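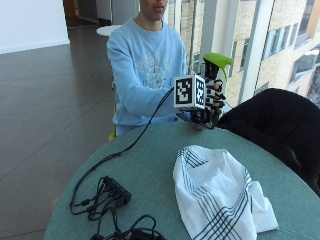
The Flundeo is a round table for shared rooms: staff kitchens, libraries, waiting areas, sixth-form common rooms, the bit of a landing where people end up sitting anyway. It is made to order by Vandenberghe in one height and in two diameters. A round top has no head and no foot, so people can sit where they like and an extra chair can be added at short notice. The colour most often ordered is green, and with a green top a white object on it stands out clearly, as does a black cable. Those who would like their chargers and leads to be less noticeable should look at the charcoal top instead. All the colours cost the same.

Sizes and prices

Flundeo small, £700. Suits three people comfortably, four if they are only drinking coffee.

Flundeo large, £1,084. Suits five, or six with narrow chairs.

Both prices include VAT and delivery to a ground-floor address on the mainland. Carrying upstairs is charged by the floor and has to be booked when you order, as the drivers otherwise come alone. Prices checked July 26, 2026.

The large top will not go through a standard internal door flat. It goes through on its edge, with the base off, provided there is room to turn it on the other side. Please measure the tightest corner on the route as well as the doors. Lifts are the usual problem. If you send us the inside measurements of the lift we will tell you whether the top fits.

The top

The top is a birch plywood board with linoleum bonded to the upper face and a balancing sheet underneath to keep it flat. The edge is left as bare ply, rounded over and oiled. Linoleum is warmer under the forearms than laminate and makes less noise when cups are put down. It also marks more easily. A dropped key will leave a small dent, and a hot pan will leave a ring that does not come out. We sell a lot of these tables to places where no pans are involved, and that is where they do best.

New linoleum sometimes has a slight yellow cast from being stored in the dark. It fades in daylight over the first few weeks. Leave the top uncovered during this time, or the covered part will fade more slowly than the rest and you will have a patch until it catches up.

Colours are green, charcoal, oatmeal, brick and pale blue. Samples are free and are posted second class. Look at them in the room where the table will go, flat on a surface and not held up to the window. The green in particular changes a good deal with the light, looking greyer in some rooms and bluer in others. We get more questions about this than about anything else, and the only useful answer is the sample.

The base

The base is a single steel column on a round plate, powder-coated black. There are no legs at the rim to catch knees or stop a chair going in. The plate is heavy and that is what keeps the table steady, so lighter bases bought elsewhere should not be used with our tops.

Four levelling feet are screwed into the underside of the plate. They adjust by hand with the table tipped over, or with a thin spanner if it is standing. On carpet, check them again after a month, when the pile has settled under the weight.

The column is joined to the top by a steel cross. The fixing holes go into threaded inserts and not straight into the board, so the top can be taken off and put back as often as you need. The bolts and the hex key are taped to the underside of the top. Please do not throw away the tape with the key still in it. Spare keys are free but people wait a week for them.

Weight limit

The top is rated for 200 kg spread evenly. It is not rated for anyone sitting on the edge. On any table with a central column, weight at the rim tips the whole thing, and in a common room it is worth saying so to the people who use it.

Where to put it

Allow enough room behind each chair for someone to get up without asking the person behind to move. In a corridor or on a landing, leave the full escape width clear with the chairs pulled out, as they will be during the day, and get the position agreed with whoever is responsible for fire safety in the building before you order. We can supply the plate with a floor fixing if the table has to stay on its mark. The fixing needs a solid floor and is not suitable over underfloor heating.

Strong sun does the linoleum no harm once the first yellowing has gone, though the oiled edge will darken on the window side. Turning the top by a quarter each year evens this out. Radiators are more of a concern. Keep the rim a hand's width away from one, more if the radiator runs hot.
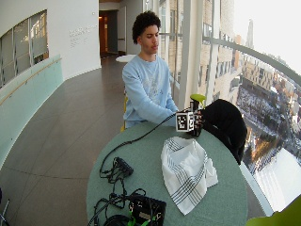
One customer, with four large Flundeos along a glazed corridor, wrote to say that the tables were fine but the chairs were the wrong choice, since coats slid off the rounded backs all winter and ended up under people's feet. She asked for a square-topped chair back to be shown on this page as the normal match. We have changed our recommendation as a result. The Flasteo chair with the straight rail holds a coat well enough and stacks five high. The curved version is still available, and is the more comfortable of the two for sitting in for a whole morning.

She also found that a round table in a long narrow space gets pushed towards the wall by people walking past. The floor fixing deals with that. Where drilling is not allowed, the rubber ring listed under extras slows it down but will not stop it altogether.

Cleaning

Wipe with a damp cloth and a little washing-up liquid, then dry it. Do not leave water standing on the surface. Tarno linoleum soap can be used about twice a year if the top starts to look dull. Use it thinly, let it dry, and buff with a soft cloth. Too much leaves a film that shows fingerprints.

Do not use bleach, ammonia, kitchen degreaser or the alcohol wipes that come in tubs. The wipes are the most common cause of complaints. They take the finish off in the places people wipe most, and the top goes blotchy. If your building has a rule that tables must be wiped with alcohol between users, choose our laminate top, which is listed separately.

Ballpoint usually comes off with a pencil rubber. Felt pen usually does not. Small scratches can be made less obvious with Tarno and a very fine pad, working along the scratch and stopping early.

The plywood edge needs a thin coat of oil each year. February is a good month for it in schools, over half-term, because the oil wants a couple of days before sleeves rest on it.

Extras

Floor fixing kit, for the plate. Rubber ring, fits under the plate in place of the levelling feet. Cable clip, sticks under the top and holds a lead against the column. Touch-up oil, enough for one edge. Replacement top in any current colour, made to fit any Flundeo base that uses the steel cross. If yours has a square plate at the head of the column it is an older base, and the new tops will not line up with it.

We do not make holes in the top for power sockets. It weakens the bond around the cut and the linoleum lifts.

Delivery and returns

Tables are made in batches and usually leave the workshop five weeks after the order is confirmed. The top and base travel in separate boxes and may not arrive on the same day. Open the top box within three days and tell us of any damage, with the box kept. Standard colours can be returned unused within the normal period at your own cost. Pale blue is cut to order and cannot be returned unless faulty.

The base is guaranteed for ten years and the top for two.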